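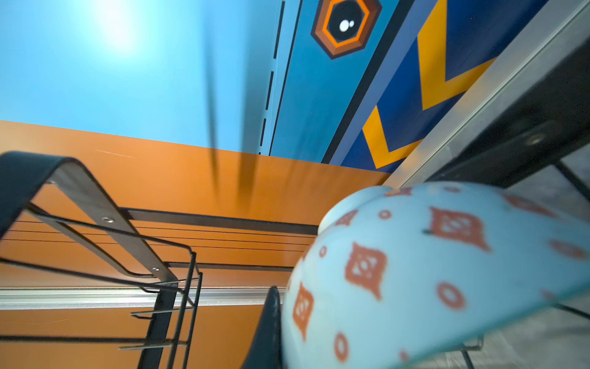 I want to paint the ceiling of my small hobby room in Brernlow, and I need advice about the order of colors. The room was built in 1914 and the plaster is old but firm. My wish is a geometric pattern, not only one plain color. I like very much the light sky blue next to the big orange panel, with a black dashed stripe and then the darker blue with a yellow-orange zigzag. Do I paint all the light blue first and put the dark parts over it, or do I leave empty places for them? Also, how do I make the points of the zigzag sharp? I have 4 small cans of paint and one roll of tape from Cindard.
Maribel Cabrera
November 1, 2021

Paint the light blue first, everywhere except where the orange goes. Wait one full day. Then tape and do the dark blue, and the zigzag comes on top of the dark blue. Yellow covers dark blue badly, so put white under it, two thin coats. For sharp points, let the two tapes cross each other and cut the corner with a new blade. Before you paint, go over the tape edge with a little of the color that is already below. If something leaks, it is the same color and you will not see it. Pull the tape slowly while the last coat is still a bit soft.
The black dashes I would make at the end, with a flat brush and a paper stencil.
Eliécer Grajales

Just use a paint marker for the black. Mine from Adier did 10 meters of line before it was empty.
Naseri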